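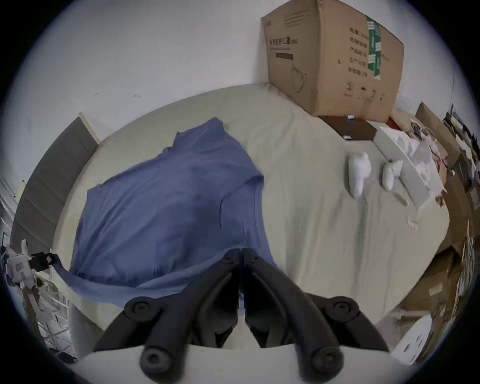 The bedroom at Lotier, with the blue cloth and two white plush toys on the bed.

Quick notes before I lose them. Open day at Lotier, the housekeeping school. Eleven of us in our group, 58 signed up for the day, so it moved fast. Kitchen first, then linen store, then the bedroom. Kitchen was fine, too crowded, couldn't hear a thing. Linen store smelled great. Shelves up to the ceiling and a label on everything, Orestis Tsoukalas took us through the system and lost me at pillowcases.

The bedroom was the one I came for.

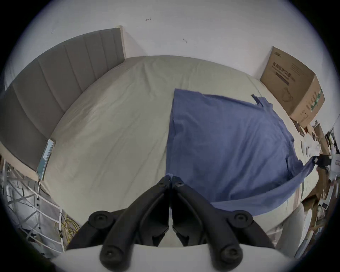 Folton, May 29, 2024

Padded gray headboard with a strip of light wood on top, plain white wall with a few scuffs on it. I liked that. Looks like a room somebody sleeps in. Brown carton up against the wall, Chinese lettering all over it (face masks, Nayeli Taipe read it for us). The subject was clothes on a bed, how to get them flat and folded when you have no table. Flor Cuadros did the talking. Her rule – hem first, corners next, then leave the middle alone. I always do the middle first. Apparantly wrong.

Somebody asked about fitted sheets and she said come back in July, its a whole session.
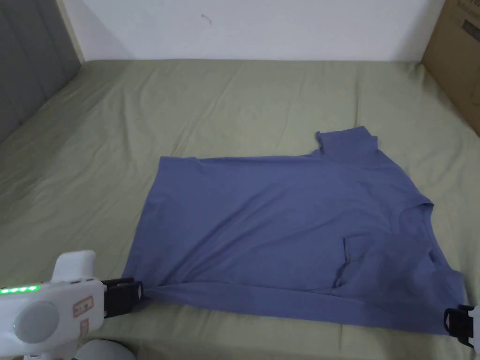
T-shirts are worse than they look, she says, on account of the sleeves. One flips up and you don't notice till the last fold. Get hold of both bottom corners and pull the hem straight, then look at the top again. Kevin Londoño wanted to know about rolling. She is against rolling. Long discussion, we ran over, next group already in the hall.

Missed the ironing room because of that. Coffee downstairs ok, cookies gone. Street parking is bad, take the bus. July dates go up at the front desk, Efraín Villca has the list.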